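Preltex Open Day: the Stimow Bench Package

Come and have a play! Our open day is back this February, and the Stimow package (arm, two-finger gripper and simulator licence) will be running all afternoon on the big screen. Gayan Marikar takes the sessions, seven people at a time, and he'll happily let you drive.

You start in the kitchen layout, with marble-topped counters and a few small things to reach for.

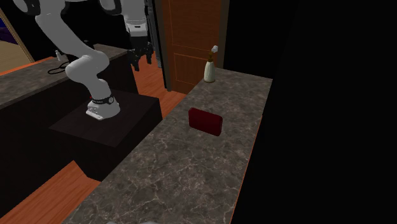
Sessions begin at 2 and you're welcome to stay for more than one. Bring your own object file if you've got one, we love seeing what people come up with! Last year's visitors from Siddiqui kept us there well past closing.

The mannequin hand is everyone's favourite. It's an awkward shape to pick up, and lining up the fingers over the wrist takes a bit of patience.
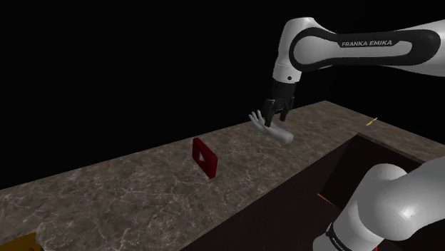 Gripper over the mannequin hand, with the red plaque standing nearby.

Stock code 1155. Works with Gindutel scene files. Book a spot at the front desk.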